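# Stop Faults on the Lid Task: What We Found

Anouk Maes, Fenna Martens and Ayane Hirose
7 Sep 2021

Our project has the arm put a lid on a food container and take it off again on a kitchen counter. The control software is Akier, version 32. This report covers the fault that stopped our runs and what we changed.

The arm went into a protective stop in the middle of a move, with the log showing error 2191. At first we blamed the grip force, so we lowered it. The stops kept coming – mostly when the arm folded back toward its base.

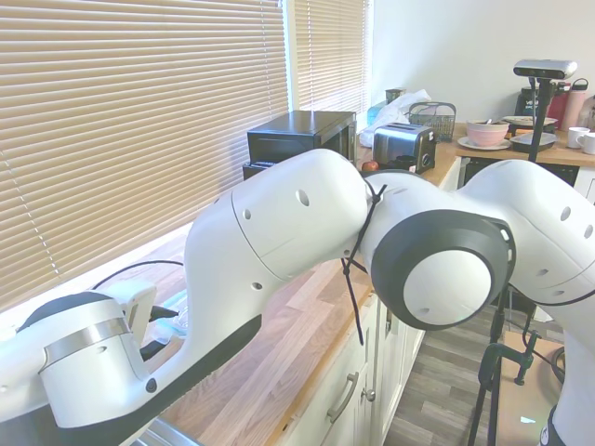 *Figure 1. The arm in the kitchen, with a cable looped over it near the round joint.*

Fenna read through all 177 log entries and sorted them by joint angle. The stops bunched up at one end of the wrist's travel. In that position the cable pulled tight and the wrist motor read the pull as a collision. Lieven Bosman, our supervisor, asked us to prove it, so we ran the same path with the gripper cable unplugged and tied out of the way. We got no stops.

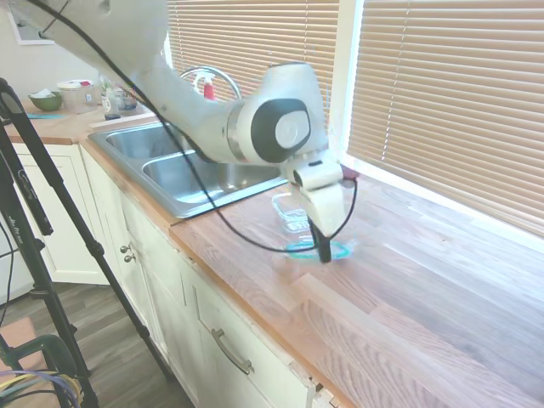 We then gave the cable more slack and set a softer limit on wrist rotation. The slack brought its own problem: a low loop can catch on things. We now run at reduced speed, with one person at the stop button.

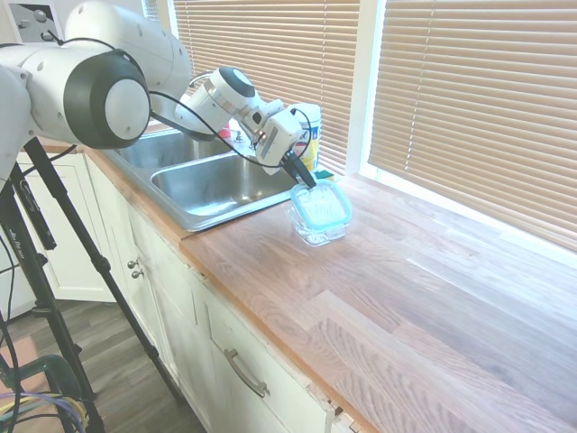 Could the fault have hurt someone?

The stop itself was safe, but a cable pulled loose during a grip could make the gripper drop a glass container.

We still need to test a spring cable holder from Delura. Ayane will fit it before the December runs, and the wrist limit stays in place until then.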